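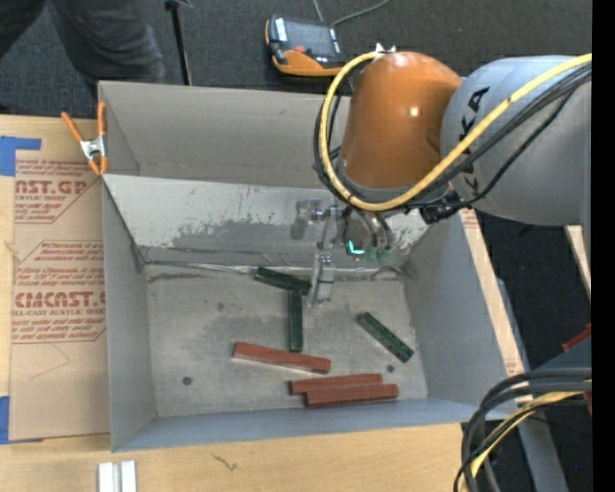 Dzene Opens Block Library for Classrooms and Community Rooms

8 August 2020

Dzene, a maker of plain building blocks for schools and community centers, will begin lending its blocks by the bin this fall. The new service, called Lurna, lets a school or club borrow blocks for a term and return them when the term is over. The first 400 bins are ready to go out.

Each Lurna loan comes with blocks in two colors, green and reddish brown. The blocks are rectangular and have no pegs, slots or magnets. Children stack them, lay them end to end or stand them upright, and at the end of the session the blocks go back in the bin.

"Teachers asked us for fewer shapes," said Annelore Reuter, who heads product planning at Dzene. "They wanted something a child of four could pick up and an older child would still find a use for. A rectangle does that. Two colors are enough to make a pattern or to split a table into two teams."

The open-topped bin is part of the loan. Staff can set it on a table so that children reach in from the front, or keep it on a low shelf between sessions. Dzene asks borrowers not to stack full bins on top of one another.

Bins and blocks will be used again from one term to the next. Returned blocks are washed, dried and checked by hand at the company's warehouse. Blocks with chips or splits are taken out and replaced before the set is lent again. Bins are cleaned but not repainted, and borrowers should expect scuffs and rubbed spots on the inside. Marks of this kind do not count as damage, and no charge is made for them.

"We tried repainting in the pilot and the finish was worn again within weeks," said Harpreet Landry, warehouse manager. "Blocks get dropped in. We would sooner spend the time on the blocks."

The pilot ran from January with 910 children in preschool and early elementary groups. Following comments from those groups, Dzene dropped a third block color, shortened the instruction sheet to a single page and added a card with a drawing of each block size, to help with putting away.

Schools, preschools, libraries and after-school clubs may apply. A loan lasts one term and can be renewed once. Borrowers pay for delivery in one direction, and Dzene pays for the return. Lost blocks are billed singly at the end of the loan. Requests are filled in the order they arrive, and groups that took part in the pilot do not need to apply again.

Dzene plans to add 800 more bins next year if demand holds. A set with larger blocks, named Flalik, is being prepared for children who find the present size hard to grip. No release date has been set.

Application forms are available from the Dzene schools desk. Press questions should be sent to Carola Kramer, communications, Dzene.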